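Can machines do the chores yet? Notes for the Londport session
Kamil Zeman
April 16, 2025
4 min read 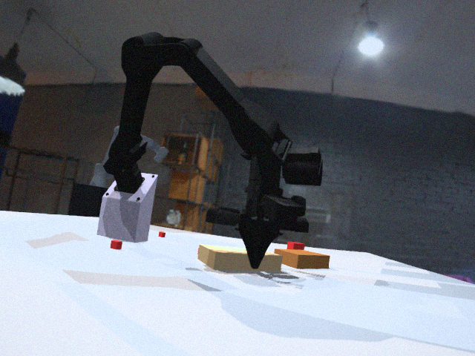
Start with the question as the organisers put it to me: can a machine clear a table, empty a dishwasher, or restock a parts bin without someone standing next to it? My answer for tonight is "some of the table, some of the time". The rest of the talk is about what "some" means.

Slide 2. Define the chore before judging the machine. "Tidy the bench" is at least four jobs: find the items, decide where each belongs, pick it up, put it down without disturbing its neighbours. Published success rates usually cover the third job only. Ask which ones were handed to the machine and which were done for it in advance.

Slide 3. Why blocks. Rigid, flat faces, known size, no liquid inside. A block is the easiest household object there is, and two blocks close together are already harder than one, as the fingers need room on both sides. Pause here. People in the trade nod at this and people outside it don't believe it. Mention the workaround of pushing one block clear first, and that pushing is a separate skill with its own failures.

Slide 4. Simulation. The case for it is cost. At Gornport we ran 3,177 simulated pick attempts over a weekend and broke nothing. The case against it is contact. Friction, slip and the give in a rubber pad are all approximated, and a policy will happily learn to depend on the approximation. Varying the lighting, colours and clutter helps with vision. It does very little for touch.

Slide 5. The Dodham numbers. Same task, real arm, 404 attempts in November. Read out the failure types in order:
- grasp closed on the edge of the item and it rotated out
- item released slightly above the surface and tipped over
- neighbouring item dragged along
- planner gave up
The last of these is the cheapest failure. The machine stops, a person moves one thing, and it carries on. The second is the one to dwell on if the item is a full mug.

Slide 6. Shop floor versus kitchen. The Nieminen line has 23 part types, fixed trays and the same lamp on all day. That job is largely done, and has been for years wherever the volumes justify the fixtures. A kitchen has more than 1,000 distinct items if you count the drawers, and the owner moves them. Do not let the first result be quoted as evidence for the second.

Slide 7. What to ask a vendor. Keep this brisk.
- How many attempts per hour, with recovery time included?
- Who resets the work area between trials?
- Was any test object absent from training?
- What does the arm do when it drops something?
If the answer to the last is "it doesn't drop things", move to the next stand.

Slide 8. My own estimate. Sorting rigid items on a clear surface: usable now, slow. Loading a dishwasher with mixed crockery: demonstrable, needs supervision. Folding, wiping and anything with a tangled cable: still research. I will not give dates. If pressed, say that speed is likely to improve before reliability does, and that reliability sets the price.

Likely question: is a second arm worth the money? For holding a bag open, yes. For moving small rigid items, seldom.

Likely question: safety around children. Refer to the handout, section 2, and do not improvise.

Contact: Kamil Zeman, via the Londport events desk | © 2025 Kamil Zeman | Back to top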